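About Mirkell

Mirkell sells secondhand play kitchens and the small stuff that goes in them: boards, cups, jugs, boxes, pretend cake. We work out of one unit on Corside Lane in Driltthorpe, and we started because we were fed up with the way toys get sold to parents. Most of the claims printed on play food are hard to take seriously. A toy cake will not teach your child fractions. It might get played with on a rainy afternoon, and we think that's worth paying a fair price for.

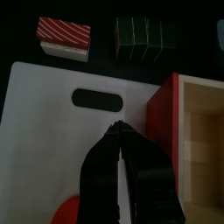 J. Robles

I write these pages and I set the prices, so complaints come to me. Our list stands at 863 pieces, 809 of them priced under the cost of a decent lunch. I don't trust the word "set." Sets are usually padded with things a child ignores. We'd sooner sell you a white board with a handle hole and one slice of cake with a striped red top, and let you see if anyone cares.

Wooden boxes are the exception. Children put things in boxes, take them out and put them back, and they do it with no instructions at all. We check drawers and corners by hand. I've read plenty of promises that a toy is "100 percent childproof" and have yet to believe one, so you won't find that on our labels.

Cups and pitchers get mixed up in every kitchen we've seen, ours included.
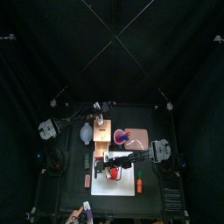 Can I buy a single cup or pitcher without the rest of the kitchen?

Any piece can be bought by itself, and you can return it within 4 weeks if it goes ignored. Bring it back to the Driltthorpe unit before noon, when there's someone at the counter.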